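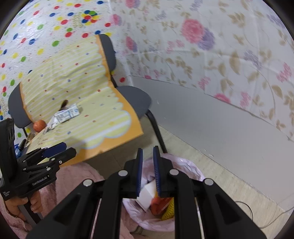 十月の日記 手紙の返事がやっと書けた話

夜の十一時すぎ。お茶がぬるくなってしまったけど、入れ直すのも面倒なのでこのまま飲みながら書く。

今日は朝からずっと、ジネット・ロワイエさん(Ginette Royer、封筒の裏にいつもすごく立派な筆記体で書いてある)への返事を書いていた。文通を始めてもう四年目。なのに返事を出すまでの時間がどんどん長くなっていて、前の手紙が届いたのなんて、まだ扇風機を出しっぱなしにしていた頃だ。ごめんなさいから始まる手紙ばかり書いている気がする。フランス語の「お返事が遅くなり」のくだりだけは、もう辞書なしで書けるようになった。そこだけやたらと流暢な人だと思われていそう。

ジネットさんの今回の手紙は、ほとんどがマルメロのジャムの話だった。庭の木に今年はものすごく実がついて、ご近所に配っても配ってもなくならないらしい。切るのに力がいるから手首が痛い、お砂糖は本に書いてあるより少なめがいい、煮ていると台所じゅうが花みたいな匂いになる、と便箋の表裏びっしり。わたしはマルメロを食べたことがないのに、読んでいるだけでパンを焼きたくなってきて、途中で一回立ち上がって本当に焼いた。バターしかなかったけど。

で、返事。書くことがないわけじゃないのに、最初の一枚がどうしても決まらない。まず紙で迷う。引き出しにはメルンスカ(Mernska)のクリーム色の便箋がまだだいぶ残っていて、これはインクがにじまなくて好きなんだけど、ちょっと厚い。三枚を超えると封筒がぱんぱんになって、郵便局で量ってもらうときにどきどきする。薄いほうの紙だと裏に透けるから片面しか使えなくて、結局同じくらいの重さになるんじゃないかという説もある(検証はしていない)。

さんざん迷ってメルンスカにした。そしたら今度は万年筆が書けない!夏のあいだ放っておいたから、中でインクが固まってしまったみたい。ペン先をぬるま湯につけて、青い筋がゆらゆら出てくるのをしばらく眺めていた。あれ、けっこう好きな時間。コップの水が全部青くなって、捨てて、また入れて、また青くなって、というのをやっているうちにお昼になった。手紙は一文字も進んでいない。

ついでにインクも切らしかけていたのを思い出して、午後は買いに出た。駅の向こうのストムウッド(Stomwood)、階段を上がった203号室のあの小さい店。看板が控えめすぎて、久しぶりに行くと毎回ひとつ手前の部屋の前で立ち止まってしまう。今日も立ち止まった。

お目当てはクラセックス(Clasex)の青緑だったのに、棚のところだけぽっかり空いていた。店の人いわく、次に入るのは来月の終わりくらいとのこと。代わりに試し書きさせてもらった茶色が思いのほかよくて、乾くとちょっと赤みが出る。秋っぽいし、マルメロのジャムってたぶんこんな色じゃない?と思ったらもう買うしかなかった。レジの横に昔の外国切手のばら売りがあって、一枚200円。これも二枚買ってしまった。鳥のと、灯台の。使うあてはないけれど、灯台のほうは同封してジネットさんにあげようと思う。前に、海のそばで育ったと書いていたから。

帰りにプラド(Prado)に寄って、コーヒーを飲みながら下書きをした。窓際がちょうど空いて嬉しかった。家の机だとつい片付けを始めてしまうので、わたしには喫茶店のほうが向いているのかも。隣のテーブルの人たちが温泉旅行の行き先で延々もめていて、途中から耳がそっちに行ってしまい、下書きの三段落目に危うく「露天風呂」と書くところだった。フランス語でなんて言うのかも知らないのに。結局どこに決まったのか、聞き届けずに出てきてしまったのが少し心残り。

下書きに書いたのは、ベランダのバジルが急に元気をなくしたこと、母が電話のたびに同じ俳優の名前を思い出せないこと、読みかけの推理小説の犯人がもうわかってしまった気がすること。こうして並べるとなんてことない話ばかりだなあ。でもジネットさんの手紙だってジャムと手首と隣の家の犬の話で、わたしはそれを何度も読み返しているのだから、まあいいか、という気持ちになった。隣の犬はジャムの鍋を火から下ろすたびに吠えるんだそうです。なんで?

夕飯は残りもののシチュー。食べ終わってからテーブルをよく拭いて、やっと清書にとりかかった。新しい茶色はするする出て気持ちいい。ただ、気持ちよく書いているときほど綴りを間違える。アクサンの向きをまた逆にしてしまって、上から直したら、そこだけ虫がとまったみたいになった。二枚目だったから書き直すか悩んだけど、やめた。ジネットさんの字だってときどき線で消してあるし、消した下になんて書いてあったのかを透かして読むのがわたしの密かな楽しみなので、お互いさまということにする。

質問もいくつか書いておいた。マルメロは生では食べられないのか。ジャムにするとき皮はむくのか。前に話していた編みかけの赤い膝掛けはどうなったのか(この話題、前回も前々回もはぐらかされている。たぶんほどいたんだと思う)。それから、冬は手紙の時間をもう少しちゃんと取ります、とも書いた。毎年書いている。

封筒に宛名を書いて、灯台の切手を薄紙に包んで入れて、封をしてから、最後の挨拶に自分の名前を書いたかどうか急に不安になった。光に透かしてみたけど、紙が厚くて見えない。メルンスカめ。しばらく悩んで、まあわたしの字だとわかるだろうし、裏に住所も書いたし、と思ってそのままにした。

明日、郵便局に持っていくこと。あと牛乳と、猫の缶詰と、切れかけている玄関の電球。ペンはちゃんと洗ってから寝る。洗うぞ。

お茶、完全に冷めた。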